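# Vullside teaching lab opens its bench room to evening classes

The bench room at the Vullside community science center will open for evening use starting in February, after a winter of sorting, painting and restocking. The room was closed to the public while the old cabinets were taken out and the sinks replaced.

Evening sessions will run twice a week, with a longer session on Monday. Each one is limited to 31 people. School groups keep their daytime hours, and the booking form for those has not changed.

Detlef Petersen, who runs the center's practical program, said the work started with a plain problem. The room had plenty of equipment, but most of it was kept in drawers. Classes lost the first part of every session looking for pipettes, tips and racks, and the last part putting them back in the wrong place.

"We had good pipettes lying on their sides in a drawer with pens and tape," Petersen said. "People would take one out, put it down on the bench, and pick up a different one later."

Under the new setup, the pipettes hang upright on stands toward the back of the bench, and the tube racks go in front of them. The benches have black tops, and clear racks are used on them so that students can look down through the holes and see what is underneath.

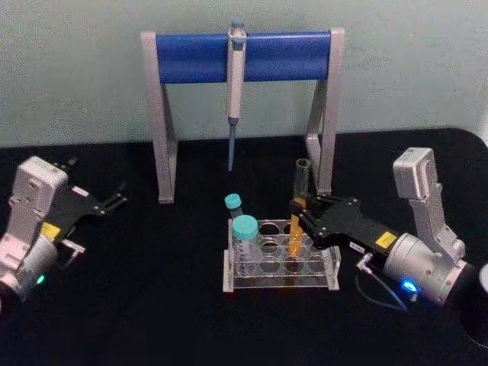
*A single-channel pipette on its stand, with two teal-capped tubes in the rack in front.*

The center bought 40 stands through Stoka, a regional supplier of school lab goods, and paid for them out of a small equipment grant. The same order covered clear racks, screw-cap tubes in two sizes and 1,000 pipette tips. Tips will be handed out at the start of each class, and used ones go into the bin at the end of the bench.

Farzad Hosseinzadeh teaches the introductory course and tried the stands with two daytime classes before the order was placed. He said the main thing he looked for was whether a student could take the pipette down and hang it back up while looking at the tube instead of the stand.

"With a crossbar you can find it by feel," Hosseinzadeh said. "The other kind we tested was a round carousel made for a bigger bench. It was fine, but it took up the space where the rack needs to go."

He also asked for stands with open sides. The solid ones tried earlier collected dust in the corners and were awkward to wipe down between groups. 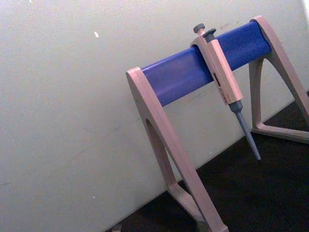 ## What the evening course covers

The first course is called Measuring Small Amounts and lasts six weeks. It starts with setting the volume on a pipette and changing tips, then moves on to diluting food coloring, making a series of samples and recording the results. No earlier lab experience is needed. Gloves and safety glasses are provided, and students should wear closed shoes.

A second course, on testing water from local streams, is planned for later in the spring. The Chuensuk garden group has agreed to collect samples for it. Dates will be posted once the schedule for the daytime groups is settled.

## Fees and sign-up

The six-week course costs $200, including all supplies. A reduced rate is open to students and to anyone who holds a Vullside library card. Payment is due at the first session.

Sign-up is at the front desk or by phone during opening hours. Places are given in the order that forms come in, and a waiting list will be kept for each session. Anyone who put their name down for the course that was called off last fall will be contacted first and does not need to fill out a new form.

The side entrance will be used for all evening classes. The main doors are locked at 6 p.m.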